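4.2 Where packaging sits before it is thrown away

Section 4.1 dealt with the kitchen, where most households in the Grerina sample keep their main bin and where most sorting takes place. Packaging that is opened in a bedroom follows a different path. It often spends some time on a table or nightstand, then goes into a small bin in the same room, and from there into the main bin or straight to the building's collection point. Each of these stops affects whether a carton or bottle can still be recovered.

Of the 40 homes in the sample, those where people eat, drink or take medicine in the bedroom on most days are treated here as "mixed-use bedrooms." The term covers both one-room homes and bedrooms in larger apartments. A room was coded as mixed-use if the household said so in the first interview, whatever we saw during the visit.

Three surfaces were coded in each room: the table or desk, the nightstand, and the floor within reach of the bed. Bins were coded separately. Objects on the surfaces were first divided into packaging and other belongings, and packaging was then divided by material. We did not try to judge from a distance whether a container still held anything. Where this mattered, the resident was asked.

Figure 3 gives one of the mixed-use bedrooms. The room has a large bed, a wooden wardrobe in the back corner and a pale grey nightstand with three drawers. A round white plastic wastebasket stands close to a surface covered in blue cloth with pale yellow stripes. Inside its bag are two pieces of board packaging, one a red and orange medicine box and the other a blister-pack carton with a barcode label. The carton is partly wrapped in a crumpled plastic bag. On the cloth beside the basket are a box lying on its side, a cup with a brown lid, a pack of tissues and a crumpled paper packet.

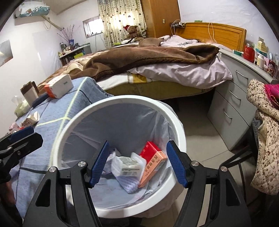

Figure 3. Lined wastebasket in a mixed-use bedroom, Grerina, with medicine packaging in the bag and other items on the cloth beside it.

The bag in Figure 3 holds the kind of mixture that we recorded in many bedroom bins. Printed board is accepted in the paper stream in Grerina when it is clean. Thin plastic bags are not accepted in any stream and go to general waste. Once a carton has been pushed into a bag, or a bag has been wrapped around it, someone has to pull the two apart before the carton can be sorted. Residents told us that they seldom do this. The usual practice is to tie the liner at the top and drop the whole thing into the main bin.

The liner itself plays a part. Households that lined the bedroom bin emptied it by lifting out the bag, and the contents were not looked at again. Households with no liner tipped the bin out over the kitchen bin, and several said that this was when they picked out bottles and cans. We do not claim that liners cause poor sorting. The unlined bins in our sample were also smaller and were emptied more often, and the two effects cannot be separated with the data we have.

Medicine packaging needs a separate note. Outer boxes, leaflets and blister packs are made of different materials and are often discarded at different times. The box may be kept until the course is finished, when it carries the dosage instructions, or it may be thrown out on the first day to save space. Residents were unsure about blister packs more than any other item. Some put the blister back in its box before discarding both, which they saw as tidy. The local guidance asks for the opposite.

4.3 Surfaces as holding places

In the coding, a surface counts as a "holding place" when packaging on it has been there overnight, by the resident's own account. Tables were the most common holding place in mixed-use bedrooms, followed by nightstands. Few residents left packaging on the floor.

Tables near a bed do several jobs. They are used for meals, for charging phones, for cosmetics and for keeping medicine close at hand. The result is that packaging and belongings share the same space, and clearing one means sorting through the other. A resident who wants to throw away a bottle may have to move a cup and a packet of tissues to get at it. Many described clearing the table as a single task done once or twice a week, usually with a bag in one hand.

The mix of materials is wide even when the number of objects is small. Part of the tablecloth in the same room holds a red can with the words "DRINK MILK" on it, a drink carton in white, pink and red lying on its side, a transparent plastic bottle with a red label, and a crumpled printed wrapper. The carton has a panel of dense red text and tables on its upper face. Under the Grerina rules these objects fall into different groups. Metal cans and clear bottles go together in the container stream. Drink cartons have their own collection, and wrappers go to general waste. A person clearing the cloth into one bag would have to make these choices quickly, or put them off until later.

Drink cartons were the item most often placed in the wrong stream. Many residents took them for paper, which is understandable given how they look and feel from the outside. The printed panels on cartons carry a great deal of information in small type, and residents said that they did not read it when throwing the carton away. Two asked us during the visit where cartons should go. We answered after the interview had ended so that the reply would not affect the coding.

Bottles caused less doubt. Most residents knew that clear bottles are collected, and some kept them apart in a bag behind the door. Labels and caps were handled in different ways. The local guidance is silent on labels, and we coded a bottle as correctly sorted with or without one.

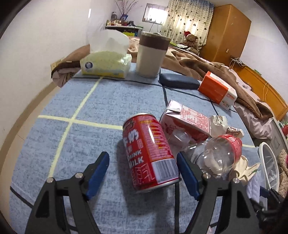

4.4 Item counts and coding limits

The Pandumis coding sheet was applied to all surfaces and bins in the mixed-use bedrooms, giving 1,500 coded items. Single rooms varied widely. Items smaller than a bottle cap were left out, as were loose receipts and used tissues. Anything inside a closed drawer or wardrobe was not coded, even where the resident mentioned packaging kept there.

Visits were made at a time chosen by the resident. Some may have tidied beforehand, and our counts for tables should be read as low estimates. Bins are less open to this problem, though a bin emptied on the morning of a visit will of course show little. All visits took place in May, so seasonal differences in bottled and canned drinks are not covered.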